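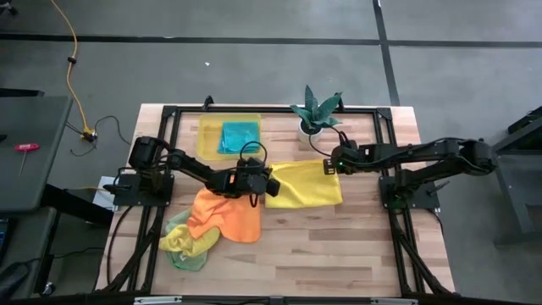 Orange and yellow cloths on a butcher-block table

Microfibre cloths: frequently asked questions

This page covers the Nimer range of woven and knitted microfibre cloths, supplied for sale or on the Stallent laundered exchange service. It applies to general purpose cloths only. Mop heads and glass cloths have their own pages.

Last updated 22 November 2022

What are the cloths made of?

A blend of polyester and polyamide. The filaments are split during finishing, which gives each one a wedge-shaped section with sharp edges and a large surface area. The polyester gives the cloth its strength. The polyamide takes up most of the water. A cloth with unsplit filaments feels smooth when drawn across dry skin and will push water along a surface instead of absorbing it.

Is there a difference between woven and knitted cloths?

Knitted cloths have a looped pile, hold more water and are the usual choice for washrooms, kitchens and general damp wiping. Woven cloths are thinner and flatter, dry faster and leave less lint. They cost more and catch less on rough edges. Where a site has mostly painted or laminated surfaces, the knitted cloth is adequate.

Do the cloths need to be washed before first use?

Yes. New cloths carry loose fibre from cutting and a small amount of surplus dye. Wash them once, without other textiles, before they are put into service. Cloths on the exchange service have been through this first wash at Kiltdale and can be used straight from the bag.

Which colour should be used where?

We do not set a colour code. Most customers already have one, and it should be followed. If you are writing a code for the first time, keep one colour for toilets and urinals and do not use it anywhere else on the site, including in vehicles. Strong colours are easier to tell apart under poor lighting than pastel ones. Write the code down, fix a copy inside the cupboard door and include it in the induction for new starters. 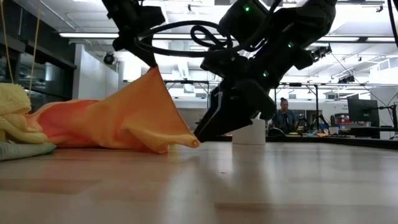
How should a cloth be folded?

Fold in half, then in half again. This gives several clean faces, which are used in turn by refolding. When every face has been used, the cloth goes into the bag for soiled items. It should not be rinsed in the sink and used again in another room. A flat, folded cloth applies even pressure, whereas a bunched cloth touches the surface only at the high points and leaves streaks between them.

Should the cloth be used wet, damp or dry?

Use it dry for dust and for buffing. Use it damp for grease, fingermarks and most daily cleaning. A damp cloth is one that has been wetted and wrung until it no longer drips. Saturated cloths are suitable only for rinsing, as the gaps between the filaments are already full and cannot take up soil.

On unsealed or oiled timber, use a barely damp cloth, follow the grain and dry the surface immediately with a second cloth. Do not leave a wet cloth lying on timber overnight. Dark cloths may transfer dye to bare wood during their first few washes.

Can they be used with disinfectant?

Yes, with the following limits. Quaternary ammonium products bind to some textiles, so the concentration that reaches the surface may be lower than the concentration in the bucket. Ask the chemical supplier whether the product has been tested with microfibre. Chlorine products can be used at normal working strength, but the polyamide will degrade with repeated contact and the cloth will need replacing sooner. Do not leave cloths to soak in chlorine solution between shifts.

How should the cloths be washed?

Wash at the temperature on the sewn label, using a liquid detergent with a working pH between 7 and 9. Powder detergents can leave undissolved particles in the pile. Shake each cloth out before loading to remove grit and hair, and fill the drum to no more than its rated dry weight.

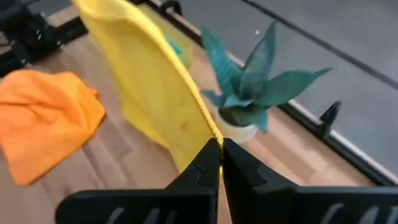 Wash microfibre separately from cotton. Cotton sheds lint in every wash, and the split filaments hold on to it. Once a batch has been contaminated in this way, a second wash on its own with an extra rinse will remove some of the lint, but the batch rarely returns to its original condition.

Close any hook-and-loop fastenings on other items in the load. These will snag knitted cloths and pull loops from the pile.

Can fabric softener be used?

No. Softener coats the filaments and fills the gaps between them. Absorbency falls after a single wash. If softener has been used by mistake, rewash the load twice with detergent only and test one cloth on a wet surface before returning the rest to service.

Can the cloths be tumble dried?

Yes, on a low setting. High heat fuses the filament tips and the cloth becomes harsh to the touch. Polyester dries quickly and most loads need a shorter cycle than cotton of the same weight. Do not iron. Cloths should be fully dry before they are bagged or stacked on a shelf.

How long does a cloth last?

This depends on the wash temperature, the chemicals in use and the type of soil. Cloths on the exchange service are inspected after every wash and withdrawn by condition. There is no fixed wash limit. A cloth should be withdrawn if any of the following applies:

It no longer picks up water placed on a flat, clean surface.
The edge stitching has opened along a corner or side.
The pile is matted and does not lift when brushed by hand.
It has a hole, a burn or a hardened patch.

Fading alone is not a fault, provided that the colour can still be identified against the site code. 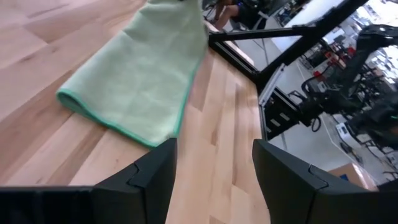
Withdrawn cloths may be kept for rough work such as wiping tools or drying drip trays. Cut off one corner first so that they cannot be mistaken for cloths in service. Customers on the exchange service should return withdrawn cloths in the grey bag with the others, where they will be deducted from stock and replaced.

How does the exchange service work?

Clean cloths are delivered in sealed bags and soiled cloths are taken away on the same visit. The standard interval is seven days. Sites using more than 800 cloths between visits can request a second collection. The stock held on site should cover one full interval plus a reserve for spillages and missed deliveries.

Laundering is carried out at our Kiltdale plant. The Sheehan depot holds clean stock and handles purchases, but cannot accept soiled bags.

What is the minimum order for cloths in a custom colour?

3,000 in one colour and one size. Dyeing is done to order, and lead time is about nine weeks from approval of the dyed sample. Small variations in shade between dye lots are normal. Order reserve stock from the same lot if an exact match matters. The annual price list takes effect in April, and custom orders are invoiced at the price in force when the sample is approved.

Can unused cloths be returned?

Standard colours can be returned to the Sheehan depot in unopened packs with the delivery note. Custom colours cannot be returned unless faulty. Report shortages and damaged packs before the cloths are washed, quoting the lot number printed on the pack seal.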